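Come and help us tidy a living room (from your desk)
Posted in September by the Pennington team
7 comments | 2 shares

We're looking for two people to join us at Sekwood as remote session reviewers, and I'd love it if at least one of you had never touched a robot before!

I started here on the cleaning rota, back when we did the holiday lets by hand. Then Jatameo came in, our tidying robot, and my job changed more than I'd expected.
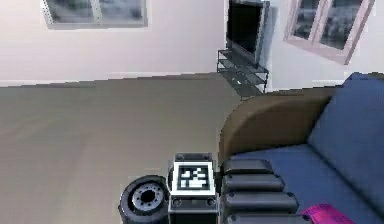
These days I spend most of my shift in Clirka, the simulator where it practises on pretend rooms before it's let near a real one. You'd watch the runs, mark where it went wrong and write a line or two in plain English for the engineers. We've got 2,000 runs waiting, so you won't be bored.
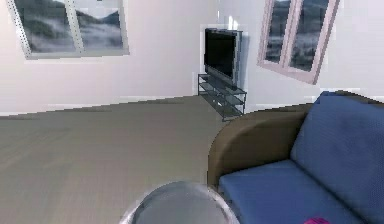 Picture: Clirka simulator / Sekwood

What do I miss? Chatting with the others on the rounds, mostly. What don't I miss? My knees hurting. Some of the old crew have moved across to reviewing and some still do the lets, and you'd be talking to both lots (they have opinions, listen to them).
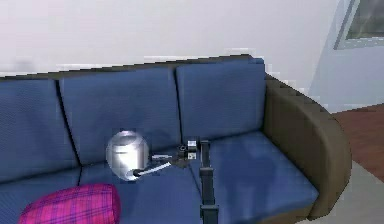 You'll need patience, a decent eye for where household things belong and a steady internet connection. Training is paid and lasts 2 weeks. Part-time is fine, and so are school hours. Send me a short note about yourself, no CV needed.

© Sekwood | Contact us | Back to top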